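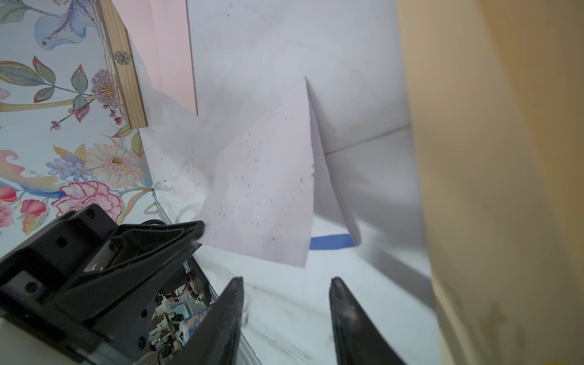 When one arm of a paper-folding pair keeps letting go

I run two small arms on a letter-folding task, and for most of October one of them kept dropping the page halfway through a fold. No error, no alarm. The fingers would close, the log would say "grasp OK," and the sheet would slide out the second the other arm pulled. If yours does the same, start with the boring checks and save the code for last. I did it backwards and lost a weekend!

First, stop both arms and cut power at the supply, not just in software. If your arms sag when the torque goes (mine do), hold them up while you flip the switch. I skipped this once and got my knuckle pinched. Never reach between two grippers that are still live, even for a scrap of paper.

Now look at the finger pads. Paper sheds dust, and dusty rubber slips. Wipe each pad with a barely damp cloth, let it dry, and do the inside faces twice.

Next, the closing position. My setup file (I call the project Dravmont) closed the fingers to 18, which was fine for cardboard and useless for one thin sheet. Close the gripper by hand command, one step at a time, on the same paper you're folding, and tug gently. When it holds, write that number down.
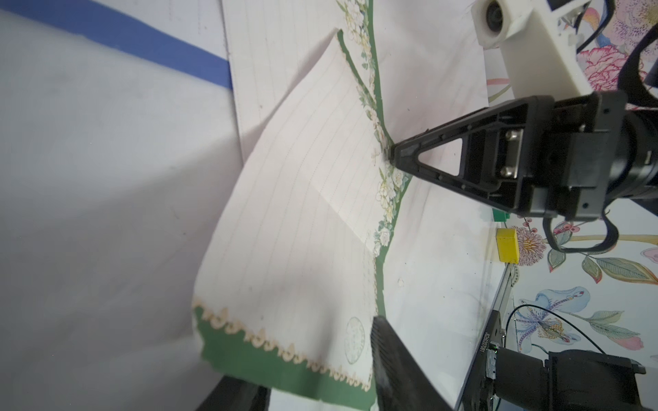
Then there's the arm that does the holding down. A fingertip pressing on the page is only as good as its height, and mine had crept up a hair after I re-tightened the wrist — so the page skated instead of staying put. Re-run the height calibration after touching any screw. Any screw at all. Go slow on the way down, too, or you'll be stalling a motor against the table.

Last, fix the log. "Grasp OK" in my code only meant the fingers had stopped moving. I added a current check with a threshold of 141 (raw units, so yours will differ) and had the arms pause if the reading dropped mid-fold.

Run 200 folds at half speed before you trust it. I got one slip, at a corner I'd creased badly myself, and the pause kicked in. I'm still running at half speed for now.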